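Hello, and thank you for stopping to read.

## Looking for 12 people to put things away with us

We're a little group at Jistico, and our project, which goes by the name of Wunau, is all to do with what people do with small things on a big table. Cups, cubes, racks, rolled-up bits and pieces, the box you meant to take home on Monday. We would love to hear from people who tidy as they go, and just as much from people who let it all pile up until company's coming (there are a few of those on our side too!).

You don't need any experience. You should be comfortable sitting or standing at a table for a while and talking out loud about where you'd like a thing to go and why. If you'd sooner show than tell, please do.

The table is in our office, with rows of desks and shelving beyond it and a small potted plant that cheers the place up. It's an ordinary working day when we meet, so you may hear a phone or a printer, and people will be getting on with their own jobs nearby. 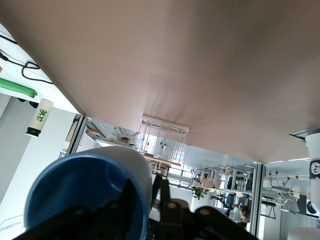

*The blue-rimmed cup, with the wire rack and the office beyond.*

### What you'd be doing

Each visit lasts 2 hours, with a proper break in the middle for coffee or tea and something from the bakery. We start with a chat about your own kitchen or desk at home, and after that we move to the table. You'll be given a handful of small objects and asked to settle them wherever seems right to you — in a rack, in a row, in a heap, it's really up to you. Then we'll change one thing, perhaps add a cup or take the rack away, and ask you to have another go.

There is no score, and we won't be timing you. Some people finish in a minute and then go back and move everything, and we enjoy that very much. Toward the end we'll ask which arrangement you could live with for a week.

The big brown tabletop gives you plenty of elbow room. One of the small pieces is a blue cube, and people do get fond of it.
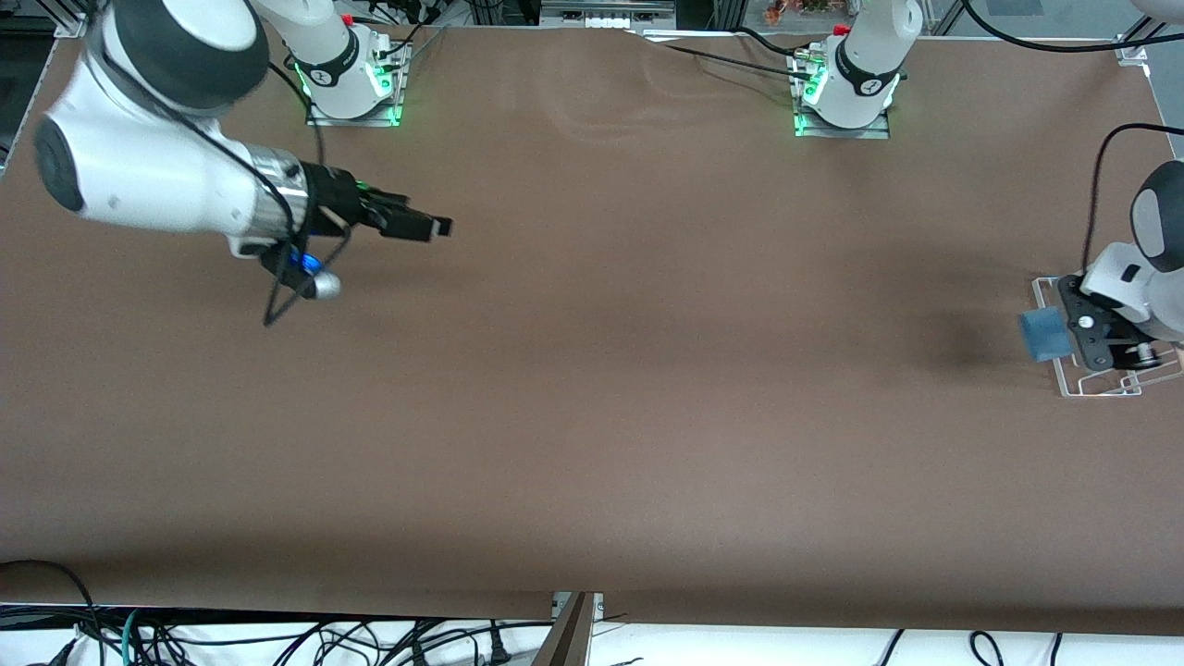
Kazimír Gajdoš wrote to us after his own visit that he had expected to be done with the cube in no time and had ended up arguing with himself over whether little things should live beside the rack or in it. He'd like it known that he has since rearranged two kitchen drawers and regrets only one of them.

### The practical part

- **When:** weekdays in February, mornings or afternoons, whichever suits you
- **Where:** Jistico, Paulík building, second floor; there's an elevator
- **Thank-you payment:** $79 per visit, paid the same day
- **Who:** anyone 18 or over

Please tell us ahead of time if you'd like a particular chair height or more breaks. If you usually wear reading glasses, bring them along. Friends may sign up together, though we'll see you one at a time.

To put your name down, send a few lines to the Wunau desk at Jistico with the days you could manage, and tell us about one object at home that never seems to have a place. We read every note and will write back either way.

Posted Sunday, December 4, 2022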